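Liudmyla Romaniuk: «El móvil dejó de ser un canal aparte hace tiempo»

La directora general de Venckus habla de la integración con Festley, de cómo se compra hoy la publicidad móvil y de lo que busca cuando contrata

Junio de 2019

Liudmyla Romaniuk llegó a Venckus como planificadora de medios, cuando la agencia ocupaba dos despachos en Ilten y vivía sobre todo de campañas de radio y prensa local. Hoy dirige una plantilla de 86 personas y lleva 8 meses al frente de la compañía, que en noviembre cerró la compra de Festley, un estudio especializado en publicidad para aplicaciones. Nos recibe entre reuniones y pide empezar por los asuntos prácticos.

«La gente pregunta mucho por la compra y poco por lo que vino después», comenta. «Firmar llevó unas semanas. Poner de acuerdo a dos equipos que facturaban de manera distinta nos ha llevado todo el invierno.» Venckus cobraba por proyecto y Festley por resultados, con una parte fija muy pequeña. El modelo que se ha impuesto es intermedio: una cuota mensual y un variable que se revisa cada trimestre con el cliente.

Romaniuk reconoce que perdieron dos cuentas en el proceso. Una se fue por precio. La otra, explica, porque el anunciante no quería compartir agencia con un competidor que venía de la cartera de Festley. «Lo hablamos con los dos y uno decidió marcharse. Lo entendí. Yo habría hecho lo mismo en su lugar.»

A cambio entró Karormont, la cadena de tiendas de montaña, que hasta entonces gestionaba su publicidad desde dentro. El encargo incluye la compra de espacios, la creatividad y la medición de visitas a tienda. Para Romaniuk es el tipo de cliente con el que la agencia trabaja mejor, porque tiene datos propios y alguien en la casa que sabe leerlos.

«El móvil dejó de ser un canal aparte hace tiempo», sostiene. «Todavía hay anunciantes que nos piden un plan de medios y, en una hoja al final, el plan móvil. Les decimos que esa hoja no existe. Si una persona ve el anuncio en el teléfono, mira la tienda en el portátil y compra en el mostrador, son tres momentos de la misma compra.»

La medición es el punto en el que más se detiene. Desde que entró en aplicación el reglamento europeo de protección de datos, la agencia ha dejado de trabajar con varios proveedores de datos de localización. «Había empresas que no sabían explicarnos de dónde sacaban la información. Si no me lo explican a mí, yo no se lo puedo explicar al cliente.» El resultado ha sido trabajar con muestras más pequeñas y con informes que tardan más en llegar. Algunos clientes se quejaron al principio.

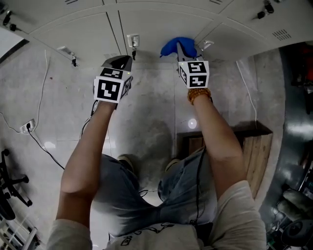
Ante las taquillas, con un dispositivo de agarre en cada mano.

El responsable de tecnología, Algirdas Lepik, se incorpora a la conversación en este punto. Procede de Festley y es partidario de automatizar la compra de espacios todo lo posible. «Un planificador no debería pasar la mañana copiando cifras de una plataforma a otra», afirma. Su equipo ha desarrollado una herramienta interna que reúne en un solo panel los datos de 270 campañas. De momento no hay intención de venderla fuera.

Romaniuk matiza el entusiasmo de su compañero. «Algirdas y yo discutimos bastante sobre esto. Yo quiero que una persona revise cada plan antes de que salga. Él cree que con revisar los grandes es suficiente.» Por ahora se revisan todos. Lepik asiente y añade que volverá a plantearlo después del verano.

En cuanto a la contratación, la directora dice que ha cambiado de criterio. Antes pedía experiencia en agencia y ahora valora más que el candidato haya trabajado del lado del anunciante. «Quien ha tenido que defender un presupuesto ante su propio director financiero escribe las propuestas de otra manera. Son más cortas, para empezar.»

También han modificado la formación de los nuevos. Durante las primeras semanas se sientan con el equipo de cuentas, aunque vayan a dedicarse a análisis o a creatividad, y asisten a las llamadas con clientes sin intervenir.

Sobre la posibilidad de abrir oficina fuera de Ilten, Romaniuk prefiere no dar plazos. Han estudiado dos ciudades y en ambas el alquiler les pareció caro para lo que necesitaban. «Primero quiero que la factura de Venckus y la de Festley salgan del mismo programa. Eso todavía no lo hemos conseguido.» La migración está prevista para después de las vacaciones.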